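## 3. Boas práticas antes de cada ciclo de coleta

Chegou a melhor parte — ver a célula Gandeck trabalhar! Três passos antes de dar a partida:

1. Confira se a caixa está firme e se o grampo está bem apertado.
2. Afaste os cabos do punho do percurso da garra.
3. Deixe o controle manual ao alcance de quem opera, com a parada de emergência testada.

> **Cuidado:** nunca ponha a mão na caixa com o braço habilitado, nem para ajeitar um objeto caído.
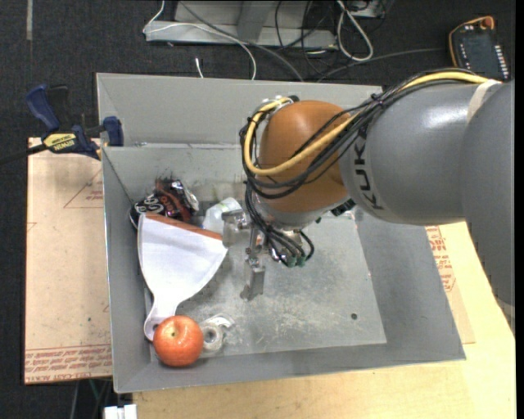

*Fig. 2 — Garra sobre a caixa, com os objetos junto à lateral esquerda.*

Misture à vontade formas e materiais: maçã, pá de lixo, rolo de fita. Quanto mais variado o conjunto, mais se aprende com cada rodada!

**Nota:** a cada 1.000 ciclos, refaça a inspeção dos cabos e anote o resultado na ficha Dilix 224.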